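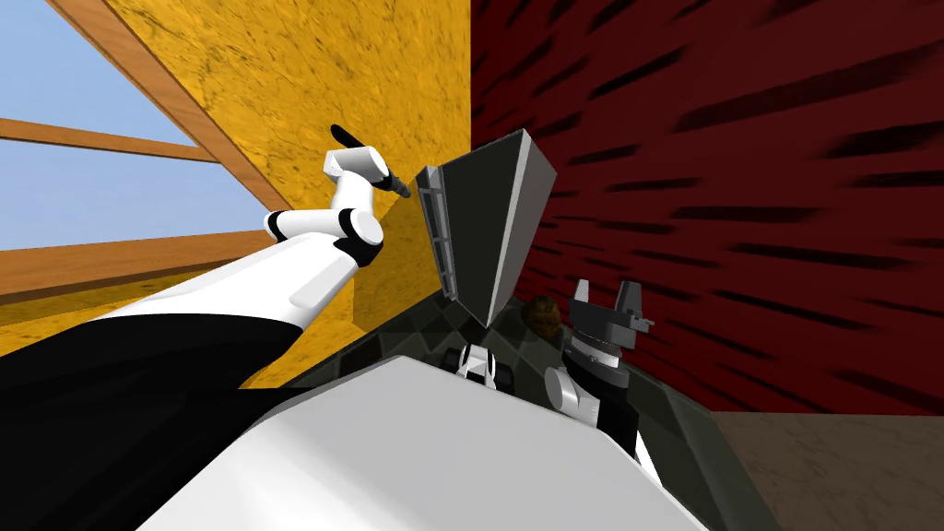
Chapter 3
Units, Scale and Scene Structure
Laine Luik

After working through this chapter you should be able to set working units before modelling begins, choose a sensible origin and pivot for each part, build a parent–child hierarchy that survives export, and apply a naming scheme that another person can read.

3.1 Why scale comes first

A modelling package stores positions as plain numbers. A cylinder with a height of 80 has no physical size until the file says whether those numbers are millimetres, centimetres or metres. Many beginners leave the default in place and resize everything by eye. The result may look correct in the viewport, and it will go on looking correct until the model meets something that depends on real distance: a physical light, a depth-of-field setting, a rigid-body solver, or a part made by someone else.

The Zivdale project, which runs through the exercises in this book, was built by four students working in separate files. Two worked in centimetres and one in metres. The fourth, Lukoševičius, had scaled the whole hull by an arbitrary amount to match a scanned drawing. When the files were merged, the docking ring was 100 times too large and the hull matched nothing. Correcting the scale was quick. Correcting the bevels, which had been entered as absolute widths in each file, took most of September.

Set the units first, save the empty file as a template, and start every part from that template.

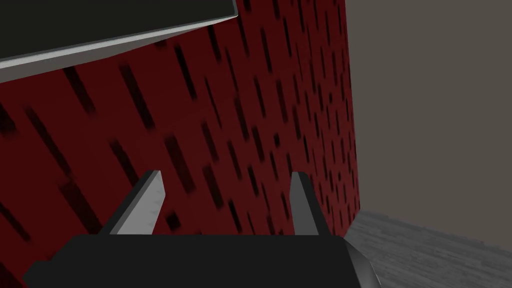 Figure 3.1 Dark slanted marks on a red surface, viewed at a steep angle.

3.2 Display units and system units

Most packages keep two settings. The system unit is the value of one stored unit. The display unit only controls how a number is written in the interface. Changing the display unit from centimetres to metres turns 250 into 2.5 and leaves the geometry alone. Changing the system unit may alter the real size of everything in the file, depending on the package.

In Cedix the two settings sit in the same panel and are easily confused. Check them by creating a cube with a side of one metre, exporting it, and importing it into an empty scene. If the cube comes back at one metre, the settings agree. Keep the cube in the template on a hidden layer.

Very large and very small scenes bring a further problem. Single-precision numbers carry a limited number of significant digits, and the spacing between values that can be stored grows with distance from the origin. A part placed far out may show trembling edges or faces that flicker against each other. The usual remedy is to move the work back towards the origin

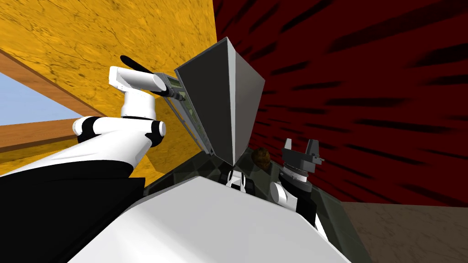
and to place the finished part with a transform on its parent. The vertices then keep small local coordinates – the range in which they are most precise – and the large offset is held once, in the parent.

3.3 Pivots and hierarchy

Every object has a pivot, the point about which it rotates and scales. For a fixed panel the choice hardly matters. For a hinge, hatch or antenna it decides whether the part can be animated at all. Put the pivot on the physical axis of rotation before parenting. Then freeze the transform so that the rest position reads as zero.

Avoid non-uniform scale on any parent. If a parent is stretched along one axis and its child is rotated, the child will shear, and several export formats cannot store shear. Apply the scale to the mesh instead.

The Otel station model in Exercise 3.4 contains more than 2,000 objects under a single root. Only the root carries a world transform.

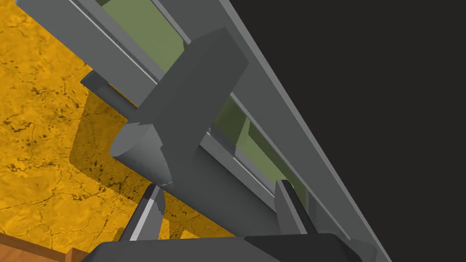 3.4 Naming

A name should give the assembly, the part and an index, in that order, separated by underscores. Pad the index with zeros so that lists sort correctly: truss_strut_007, truss_strut_599. Do not use spaces, accents or punctuation, even where the package permits them. Some exporters replace these characters silently, and two names that were different may end up the same.

Materials are named separately, by what they represent and not by colour. A material called grey2 will sooner or later be blue.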